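Festeo Hardwax Oil for timber - 1 litre tin

Home > Workshop > Finishes > Oils and waxes

In stock. Pick up from the counter or we'll post it out (road freight only, it can't go by air).

Right, so this is the one I get rung up over more than anything else on the site. I'm Aoi Oshima, I run the finishes side of the shop with my brother Sota, and I've been putting Festeo on benches, shelves, door frames and one very ugly stool since before we were allowed to sell it. I like it a lot! I'll tell you the bits I don't like as well, because you'll find them out on your own anyway and then you'll ring me.

It's an oil and wax blend that you wipe on thin and buff off. It soaks in a fair way, then leaves a low, soft sheen on top that you can patch later without stripping the whole job. Polyurethane is tougher, no argument from me, but when poly gets a scratch you're sanding the lot back. With this you rub the sore spot with a grey pad, wipe a bit more on and go and have your tea.

The tin comes in Clear, Honey and Smoke. Clear warms most timber up a touch, the same colour you get when you wipe a board with a damp cloth. Honey goes further, and it's lovely on pale boards that look a bit washed out. Smoke is a love it or hate it thing - I've had two people bring it back and both of them had put it on pine. Please do a test piece if it's going on pine. 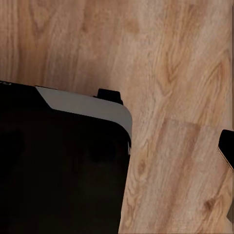 How many coats does a workbench need?
Two thin ones will do for a bench that gets ordinary use, with a night in between. If you're forever spilling glue and coffee on it, put a third on the top only and leave the legs alone.

Getting it on

Sand to 150 or so and stop there. I know it's tempting to keep going until it feels like glass, but the oil needs something to grab, and over-sanded boards come up patchy. Vacuum, then wipe down with a rag that doesn't shed. Stir the tin properly, right down to the bottom, where the wax sits (shaking it just makes froth).

Pour out less than you think. Spread it with the grain using a white pad or an old cotton T-shirt, leave it for 15 minutes, then wipe off everything that hasn't soaked in. Everything! The number one complaint we get is "it's still sticky after a week", and it's always that there was too much left on top. If you've already done it, a rag with a splash of fresh oil will soften it enough to rub off, so don't panic.

Hậu Mạc, who built our counter, puts his first coat on with a plastic scraper and swears he uses half as much. I tried it and made a mess, but he's been at it a lot longer than me.

Now the serious bit. Oily rags can heat up and catch fire by themselves. Lay them out flat outside to dry, one layer thick, or drop them in a bucket of water with a lid. Don't scrunch them up and chuck them in the bin, and don't leave them in the shed overnight, not even just this once.

Where I'd use it and where I wouldn't

Good for: benchtops, shelving, drawer fronts, interior door frames and trims, tool handles, kids' furniture once it's fully cured. It's also nice on the timber edging round a garage opening, as long as the rain doesn't reach it.

Not so good for: anything outside, shower rooms, floors where the dog skids about, or the bit of bench right beside a sink. For outdoor timber have a look at Yagi Decking Oil, which has the UV stuff in it. It smells stronger, but it does last.

You can't put it over old varnish either. It'll sit on the surface and sulk. Strip back to bare wood first, and we stock the Ilow scrapers if you're doing it by hand. 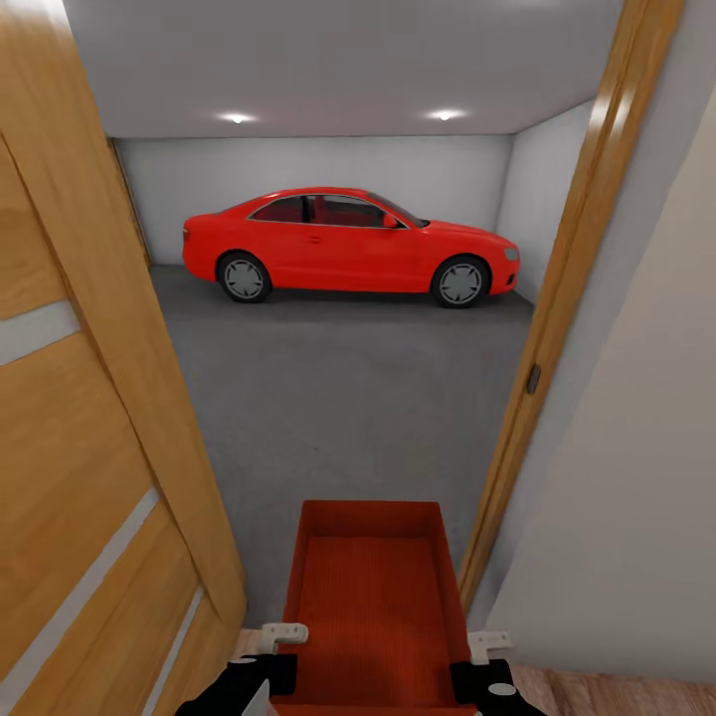 Timber trim around a garage doorway, red coupe parked inside.

If you're doing a doorway like that one, take the weather seal off first or mask it well. The oil makes some rubber go soft and you'll never get the fluff off it.

The details

Size: 1 litre tin
Colours: Clear, Honey, Smoke
Coverage: 24 square metres per litre for one coat on smooth hardwood, less on softwood
Touch dry: overnight in mild weather
Light use: 2 days
Full cure: 6 days in a warm room, a good while longer in a cold shed
Clean up: mineral turps
Shelf life once opened: a year, if you wipe the rim before the lid goes back on

Stock code: 161

What people have told us

"Did the whole bench in an afternoon and it's the first finish I haven't had to redo. Honey was darker than I expected on the end grain but I've come round to it." - Elibariki Mwakyusa

"Good product, terrible lid. Bought the tin opener after ruining a chisel." - Aoi Higuchi (no relation, we just share a name, and she's right about the lid)

Goes well with

Hindance white pads, pack of 2
Ilow cabinet scraper, curved
Yagi Decking Oil, 4 litre
Tin opener, the cheap one by the till

Postage is flat rate on up to three tins. If you want more than that, send us a message first and Sota will work out a box, as they get heavy fast. We can't take back opened tins, but we do keep a sample of each colour on the counter, and you're welcome to bring in an offcut and try them. Smoke was out for most of February and came back with a new label. It's the same stuff inside.

Page updated Sep 6, 2019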